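Eyvindsson Field Automatic, 2000 Series
Sold by Clatadus Watch & Pen
Condition: new, old stock. Strap: two-piece canvas, fitted. Box: yes. Papers: partial.

We took this watch on with some reluctance. The maker's leaflet calls it "the last watch you will need," and we have a drawer full of last watches. So read what follows as the notes of a shop that wore one from April until the leaves came down and still isn't sure it deserves the leaflet.

What it is

A plain automatic three-hander with a date at six o'clock, a brushed steel case, a screw-down crown and a domed crystal. The dial is matte black with cream numerals. The leaflet says the cream is a "heritage tone." It is cream paint, and it makes the watch look older than it is. If you like that look, fine. If you want a watch that is old, buy an old watch, and we have several that cost less.

Inside is the Nirnex automatic. It winds by hand and the seconds hand stops when you pull the crown. The rotor can be heard in a quiet room. Gatel, who distribute the line here, told us the noise settles with wear. Ours has not settled.

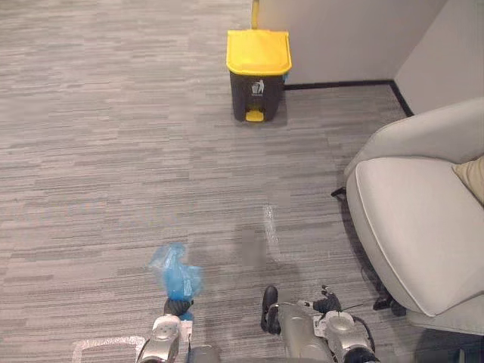

Water resistance is rated at 100 meters. We wash our hands in it and have worn it in the rain. We wouldn't swim in it without a pressure test first, and that goes for any watch that has sat in a warehouse, whatever is stamped on the back. Gaskets get old in boxes too.

How it keeps time

The sales sheet promises chronometer-like accuracy. "Like" is doing a lot of work there, and there's no certificate in the box. Our sample ran a little fast on the wrist and slowed down overnight if left crown up. You'd set it once a week if you care, and once a month if you don't. We set ours against the wall clock, which is probably also wrong.

The power reserve claim is two days. Ours made it through one weekend off the wrist and died before the end of the next. Wind it before you put it on and you won't have trouble.

Lume

Weak. It glows nicely for the walk from the porch to the car and then it's gone. The pictures in the maker's catalog were clearly taken right after somebody held a flashlight to the dial. If you get up at night and want to know the time, look elsewhere.

The strap

Better than we expected, and the part we have the least to complain about. The canvas is stiff for the first week and then it gives. The holes are close enough together that most people will find a fit. The spring bars are the cheap kind and we swap them before shipping, at no charge. The lugs are drilled, so you can change straps without scratching anything, and we wish more makers would bother.

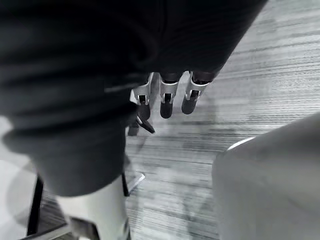 Dark fabric with soft folds, and three jointed fingers pointing down.

Wear and tear

The brushed case hides small marks. The crystal does not. It's described as "hardened," a word that can mean almost anything, and ours picked up a hairline scratch while doing nothing more exciting than typing letters on a portable. It polished out. Sapphire wouldn't have scratched in the first place, and at this price we think you should get it.

The crown is small. Big hands will find it fiddly, and cold hands will find it worse. The threads felt gritty on two of the watches we opened. Those went back to Gatel.

A second opinion

Francine Paquette does our bench work and likes this watch a good deal more than the rest of us. Her view: "It comes apart properly and it goes back together properly. I don't care what the leaflet says, I care what it's like in seven years." She regulated her own and says it now keeps very good time. We haven't checked.

Should you buy it?

If you want one plain watch for yard work, errands and the office, and you can live with the lume, it's a fair buy. If you already own a decent vintage diver or a modded beater you like, we can't see what this adds. The price has gone up once already and the watch did not get better when it did.

Order notes

Stock number 93. Each watch is wound, set and left running on the bench before it ships. Returns are accepted if the case is unworn and the sticker is still on the back. Regulating is extra and has to be asked for when you order. Servicing is done here, and we quote after opening the case.

The steel bracelet shown in the Gatel catalog is not available from us. We tried one and it pulled hair.

Page last changed Nov 30, 2018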